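Fivley Water Softeners: Questions We Get Asked

Last reviewed 18 Oct 2021

Do I need a water softener?

Maybe not. Most people who write to us already have a quote from a door-to-door company in their hand, and most of those quotes are for more machine than the house can use. If your water tests at 4 grains per gallon or less, we would leave it alone. You will save more by cleaning your shower head now and then.

The salesman did a test at my table and the water turned cloudy. Is that bad?

It looks bad, and it is meant to. The usual trick is to add a few drops of something that makes the minerals clump together. The same minerals are in plenty of bottled water. A cloudy glass tells you there is calcium in it. It does not tell you the water is unsafe, and it does not give you a number you can use. Ask for the reading in grains per gallon or parts per million, in writing.

Where can I get a test that isn't part of a sales pitch?

Start with your water supplier's yearly report, if you are on a public supply. If you have a well, pay a lab. Our own strips are fine for a rough idea, but we sell softeners, so you should treat our strips the way you would treat anyone else's.

What do the numbers mean?

One grain per gallon is a little over 17 parts per million. A report that says 137 parts per million is about 8 grains, and that is hard enough to leave spots but hardly an emergency. At 256 you are near 15 grains, and a softener starts to make sense, mainly for the water heater.

Will soft water make my dishes spotless?

Less spotty, yes. Spotless is a word for brochures. Spots also come from too much detergent, no rinse aid, a clogged spray arm or a load packed so tightly that water can't reach the middle of it. Check those first — they cost next to nothing.

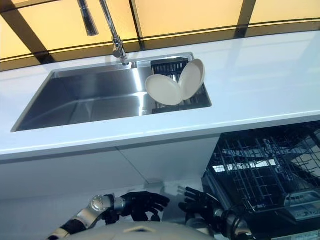
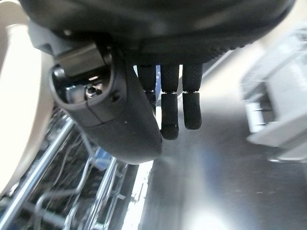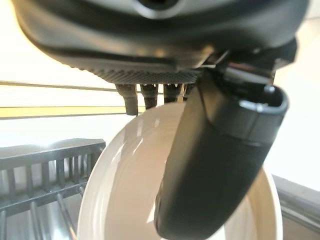 Should the kitchen cold tap be softened too?

We usually say no. Softening swaps calcium and magnesium for a small amount of sodium, and many people prefer the taste of the water they already had. A separate line to the kitchen cold tap is simple if the plumber knows about it before the work starts. Anyone on a low-sodium diet should ask their doctor, not a plumber and not us.

What about magnets and electronic descalers?

We have been offered several of these to sell, including one called the Zelby that clamps around the pipe. The maker sent us a folder of customer letters and no test results we could check. We turned it down. If somebody sends us decent independent results we will read them.

A neighbor got one installed for $2,733. Is that fair?

It depends what was in the price. Ask for the unit, the labor, the bypass valve and the drain line as separate items. If the company won't split it up, get another quote. Watch for "lifetime" plans too, and find out whose lifetime and which parts.

What is the difference between the Mangundap and the Pornier?

The Mangundap is our smaller unit and suits a house with up to 4 people. The Pornier has a bigger tank. It does not make the water any softer — it just goes longer between cleaning cycles. We have talked customers out of the Pornier before and expect to do it again.

How often do I add salt?

Look in the tank once a month. Keep it above the water line and don't fill it to the brim, or it can form a hard crust with a hollow space under it. If the salt level never drops, push a broom handle down gently to see whether it has bridged.

Can I return it?

Yes, if it has not been hooked up. Once water has run through it we can only repair or replace it under the warranty. The warranty terms changed in April, so go by the date on your receipt.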